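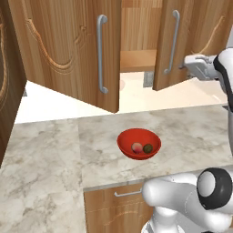 Wall cabinet task, simulated kitchen. Both doors open, arm at right, red bowl with fruit on the marble counter.

Husine Kitchen Pack: evaluation notes and data card

Maintained by Mirela Siqueira and Ebere Olatunji
Last revised Wed 11 December

What this is

Notes on the trial version of the Husine Kitchen Pack, a paid set of simulated kitchen episodes with a policy checkpoint included. Panness sells it as "deployment-ready." We asked what that meant in September and are still waiting for an answer we can test.

Contents of the trial

- 200 episodes of opening and closing wall cabinets
- 100 episodes of moving fruit and dishes between counter and shelf
- one checkpoint, weights only, no training code
- a PDF brochure, longer than the documentation

What we ran

Gleice Portela replayed the cabinet episodes and then ran the checkpoint for 40 rollouts on layouts from the pack. It did well there. It should, given that we can't tell which layouts it was trained on. The vendor's split file lists "train" and "demo" and has no test set.

We changed the handle position on 2 layouts and the policy kept reaching for the old spot. Support called this "expected variation." We have logged it as a failure.

What looks fine

Rendering is clean and the wood and marble hold up at close range. Door hinges behave. Loading is quick. If you want pretty kitchens to debug a planner in, the trial may be enough and you can skip the license.

What we don't believe yet

The brochure's claim of transfer to real cabinets. No real-world logs come with the pack, and the door friction value is the same in every file we opened. Lighting is bright and even in the episodes we sampled. Real kitchens have sticky hinges and bad bulbs.

Known problems

- Gripper force is recorded without units
- Success flag turns true before the door stops moving
- Some fruit is labeled only "object"

License

Trial use only. Redistribution needs written consent from Panness. Ask Ebere before copying anything to the shared drive.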